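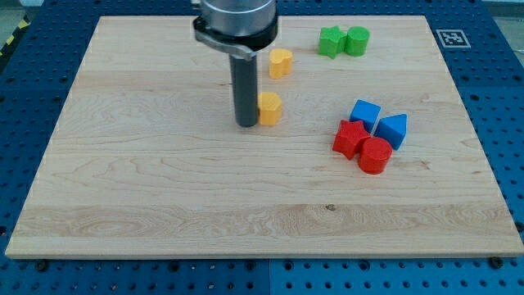 5.3 Unplanned stops during block pushing

The pushing trials at Jutville were planned as a single run of 2000 episodes. We halted the run after 1143, by which time 105 episodes had ended in a protective stop. A protective stop is raised by the Wiltex controller when the estimated force at the tool exceeds its limit. The arm holds position, the brakes engage and an operator has to clear the fault by hand before work can continue. Stops had been rare in the earlier trials on the bare table, and we had not allowed for them in the protocol.

No one was hurt and the arm was not damaged. The tool shaft was bent slightly in one stop and had to be replaced. The board was scored in several places, all of them shallow.

The layout of the task is shown in Figure 6. The blocks come in four colours, two of each, and are pushed across a wooden board with the end of a narrow black shaft. The shaft has to travel low enough to meet the side of a block squarely. If it travels too high it can ride over the edge of a flat block such as the red star, and if it travels too low it touches the wood. In our set-up the commanded gap between tip and board was 2 mm for all pushes.

We first suspected the pushing policy. Most of the stops came while the tip was moving between blocks that stood close together, and it seemed likely that the policy was trapping one block against another and pressing until the force limit was reached. We replayed the logged commands from the stopped episodes with the blocks taken away. Many of them stopped again, at nearly the same point in the path. The blocks could not be the cause in those cases.

The force records pointed to the board. In a push against a block, the force is mainly sideways and drops once the block begins to slide. In the stopped episodes it was mainly upward and rose steadily over the last part of the motion, as it would if the tip were being dragged across a surface that climbed to meet it. We then measured the height of the board on a grid, with the arm in its slow mode and a dial gauge in place of the shaft. The board was higher along its far side than along its near side, and the difference was larger than the commanded gap.

Two faults had combined. The first was in the calibration. The Dustik calibration routine finds the position of the work area from a square black-and-white marker, and the marker lies on the blue table, beyond the edge of the board. It therefore gives the height of the table. The height of the working surface is found by adding a fixed board thickness, which is typed into a settings file and treated as the same everywhere. Nothing in the routine measures the wood itself. The second fault was in the board, which had lifted after several weeks in a heated room. The value in the settings file had been correct on the day it was entered, in February, and was never checked again.

The clustering of stops near groups of blocks also has a plain explanation. The start positions placed more blocks in the far half of the board than in the near half, so the arm spent more of its time there. That was the half that had lifted.

A separate matter came up while we were reading the logs. After a protective stop, the recovery script moved the arm straight up before returning it to its rest pose. On four occasions the script began this move with the tip still loaded against the wood, and the first few millimetres were made with a small sideways component left over from the interrupted command. The blocks were knocked and one fell to the floor. The operator was standing clear each time, but the procedure then in use allowed a hand to be on the board once the fault had been cleared. We regard this as the more serious of the two findings. The script now discards any pending command before it moves, and clearing the fault no longer starts the recovery. That needs a second key press from outside the marked area.

For the calibration we made two changes. The tip is lowered at nine points on the board at the start of each session, until light contact is felt, and a plane is fitted to the readings. If any point lies more than 0.5 mm from the plane the session does not start. The force limit for downward contact was also lowered, so that a scrape is caught early. The bench was rechecked by Bettencourt, who supplied the table, and the panels were found to be level.

We then ran a further 1306 episodes with the same policy. Six ended in a protective stop. In five of these a block had tipped and become wedged under the shaft, and the cause of the sixth is not known. Episodes from the first run that ended in a stop are left out of the success rates in Section 6. Those that finished normally are kept, although some of them will have been made with the tip closer to the board than intended, and we have no reliable way of picking these out.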